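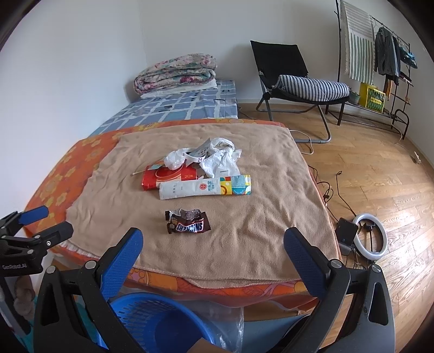

Chapter 6
Packaging, or Why the Bag Costs More Than the Chips

Every product you buy is really two products. One is the thing you wanted. The other is the thing wrapped around it, which you paid for too, and which you will own for as long as it takes to find a trash can.

Economists have been slow to take an interest in wrappers. Earlier chapters followed the same habit: when we priced a cracker in Chapter 3, we priced flour, labor, ovens and trucks, and let the cracker travel naked to the store. Crackers do not travel well naked. In this chapter we put the box back on.

Consider Emard, a maker of snack bars in the town of Virilport. When Janelle Dagdag took over its accounts one July, she asked each department for a list of what it bought. The kitchen's list ran to 80 items. The packaging list ran to 96, and included four kinds of glue. A bar that cost the company nine cents to bake cost eleven cents to dress. Her predecessor had filed all of this under "Miscellaneous."

Dagdag's first idea was the obvious one - use less of it. Emard switched to a thinner film and saved $2,055 in the first month. In the second month a distributor returned 400 cases of stale bars, and the savings left the building with them. The film had been doing a job. Its cost was easy to see on an invoice, while its benefit showed up only when it stopped.

We will call this the problem of the silent input, and you will meet it again in Chapter 9, where the silent input is insurance.

There is also the matter of who pays afterward. Emard pays for the wrapper going out the door. The customer pays at the register. The town of Virilport pays to collect it, bury it, or fish it out of the storm drain, and the price of the bar includes none of that. Tariq Rind, who ran the town's sanitation budget, once mailed Emard an invoice for its share. Emard mailed it back, in a padded envelope.

Key terms in this chapter
Silent input
Unit packaging cost
Spoilage rate
External cost
Deposit scheme

Before you read on
Find something in your kitchen that comes in a package inside another package. Write down what each layer does, and who would notice if it were gone. Keep your notes for Section 6.2, where we work out the cost of the inner one.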